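19/11/23

Choveu toda a manhã e decidi não ir ao mercado. Fiquei na mesa da cozinha com o caderno das palavras, que já vai no segundo volume, e com o dicionário grande que comprei usado em junho. Escrevo este diário em português desde que me mudei para cá e continuo a demorar muito. Uma página leva-me quase uma hora, porque verifico os géneros e as preposições, e mesmo assim sei que ficam erros. Na minha língua escreveria o triplo, mas sairia a mesma pessoa de sempre. Em português sou mais curta e um pouco mais educada.

O caderno

Hoje contei as entradas do caderno. Fazia isto no fim de cada mês, depois deixei de o fazer, e tinha curiosidade. São 3113 palavras, com as repetidas. As repetidas são muitas: escrevi «alpendre» quatro vezes, em quatro meses diferentes, sempre com a mesma surpresa. Também escrevi duas vezes «embora», uma como conjunção e outra como aquilo que as pessoas dizem quando querem sair de um sítio. «Vamos embora» ainda me parece uma frase a que falta uma parte.

No princípio apontava só substantivos. Achava que com os substantivos se podia apontar com o dedo e resolver tudo o resto. Na drogaria isto funcionou durante uns meses. Depois começaram os verbos com «se», e depois o «ficar», que ocupa sozinho uma página e meia. Fica longe, fica bem, fica para amanhã, ficou triste, fica com o troco. Quando cheguei, tinha 2 verbos que usava para tudo, querer e precisar, e devo ter parecido uma pessoa muito exigente.

A aula

Na escola Itard mudaram-nos de sala outra vez. Agora estamos no primeiro andar, com janelas para o pátio, e ouve-se o autocarro quando para na subida. O tema desta semana foi a carta de reclamação. Temos de escrever 200 palavras a uma empresa que nos tenha tratado mal, e eu não consegui lembrar-me de nenhuma. Escolhi por fim a Vernari, que me entregou o colchão com uma semana de atraso, mas entregou-o, e o homem que o trouxe subiu os três andares e ainda me ajudou a tirar o plástico. Escrevi a reclamação com muita vergonha. A professora devolveu-a com uma nota na margem: «Demasiados agradecimentos para uma reclamação.»

Gostei muito da nota. Copiei-a para o caderno por causa de «demasiados», que eu usava sem concordância.

Há uma coisa que me custa nas aulas e que quero deixar escrita. Quando alguém me corrige diante dos outros, esqueço o que queria dizer. Não é por ficar ofendida. Acontece que eu levava a frase inteira na cabeça, como se leva uma bandeja, e quando param para me endireitar um copo caem os outros todos. Com a escrita não é assim, posso pousar a bandeja. Talvez por isto goste tanto de escrever e tão pouco de telefonar. Na sexta parte do livro há um exercício em que se telefona a um consultório para mudar uma consulta. Vou pedir para o fazer com o colega mais calado.

O almoço

Fui almoçar ao Onsri, debaixo do guarda-chuva, porque em casa só havia arroz. Pedi a sopa de legumes e o peixe e consegui fazer o pedido inteiro sem que me respondessem em inglês. Isto ainda é para mim um pequeno acontecimento. A senhora perguntou se eu queria «mais alguma coisinha» e eu respondi «não, obrigada, estou bem assim», que é uma frase que treinei muitas vezes a lavar a loiça.

Na mesa ao lado discutiam se se diz «a gente vai» ou «nós vamos» numa carta. Eram pessoas daqui, de cabelo branco, e não estavam de acordo. Escutei com mais atenção do que é educado. Fiquei contente por ver que a língua também lhes dá trabalho, e voltei para casa pelo lado do jardim, apesar da lama.

A carta para casa

À tarde escrevi para Dralthorpe. Escrevo na nossa língua, é claro, e notei uma coisa que já tinha notado no verão: comecei a pôr as palavras na ordem de cá. Queria contar que tive saudades da lareira e comecei a frase pelo verbo, sem sujeito, e ficou uma frase coxa que tive de riscar. Também procurei durante bastante tempo a palavra para «desenrascar». Na minha língua são precisas três palavras e nenhuma tem a mesma alegria.

Tenho um pouco de medo disto. Leio que há pessoas que, depois de 40 anos fora, falam a primeira língua com sotaque. Não sei se me importo. Importo-me pela família, que vai rir. Por mim, acho que uma língua que se usa menos fica como uma casa de verão, com tudo lá dentro e um pouco de pó — abre-se a janela e volta a servir. Mas só estou fora há pouco tempo e talvez esteja a ser otimista.

Acabei a carta sem contar a história do colchão, que na nossa língua não tinha graça.

As palavras de hoje

Apontei cinco, mas só duas me interessam de verdade.

A primeira é «teimar». Conhecia «teimoso», porque mo chamaram na aula (no masculino, por distração, e depois pediram desculpa), mas não sabia que se podia fazer disso um verbo. A chuva teima. Eu teimo com as preposições. Gosto dos verbos que aceitam tanto a chuva como uma pessoa.

A segunda é «veio». Eu sabia que ele veio, ela veio, o correio ainda não veio. Não sabia que é também a linha da madeira, o desenho que corre dentro dela, e que se diz ainda dos minerais e da água debaixo da terra. O dicionário dá nove sentidos e eu li-os todos em voz alta. Durante mais de um ano passei os dedos por cima dos veios da mesa sem ter nome para eles. Na minha língua usamos a palavra do grão, a do trigo, e a imagem é outra: pequena e seca. Em português a madeira parece ter qualquer coisa a correr por dentro. Madeira castanha, com o veio em riscas largas e onduladas.

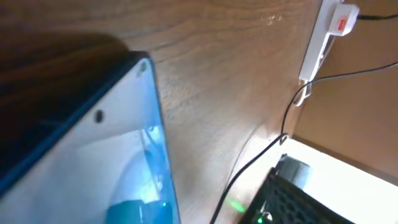
Antes de dormir

A chuva parou quando já era noite. Abri a janela da cozinha e o pátio cheirava a folhas. No andar de baixo alguém via o futebol com o som muito alto e percebi quase tudo o que dizia o comentador, tirando os nomes dos jogadores, que para mim ainda se confundem com os verbos.

Reli a entrada desde o princípio. Corrigi «a sistema» e «o viagem», que são os meus erros de quando estou cansada, e tirei três vezes a palavra «muito». Ficaram bastantes. Tenho ainda uma dúvida sobre «mo chamaram», que me parece certo pela gramática mas que não ouvi a ninguém na rua. Pus um ponto de interrogação a lápis na margem para perguntar na escola.

Amanhã tenho de passar a limpo a reclamação, desta vez sem agradecer, e comprar batatas, sabão e uma capa de plástico para o caderno, que apanhou água dentro do saco. As páginas de setembro ficaram onduladas. Pu-las debaixo do dicionário grande, com a lata do café em cima.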